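Kedov Opens Block-Pushing Data Set From Plillthorpe Lab

PLILLTHORPE, 27 August 2020 — Kedov said today it has finished the first round of data gathering for Plirkireo, its project to teach a robot arm to move small objects across a table from written instructions.

The round produced 2,427 recorded runs. In each one, an operator steered the arm by hand controller while the system logged the arm's motion and the camera view. Operators worked in shifts of 4 hours and followed short prompts such as "push the red star toward the blue cube."

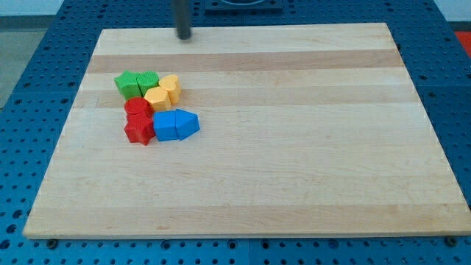

Six operators took part. Runs in which the arm lost contact with a block were kept and labeled, so the system can learn how a person recovers from a slip. Runs with a logging fault were thrown out and are not part of the total.

The recordings will be used to train Kong, the control software Kedov has been developing for two years. Kong takes in a camera view and a line of text and sends small moves to the arm. The company has not yet set a target for how often it should succeed.

A second round is planned for December. It will use longer prompts — up to two steps each — and a wider mix of starting layouts. Kedov will give the recordings to university labs at no charge on request.

Requests for access can be sent through the Plirkireo page on the Kedov website.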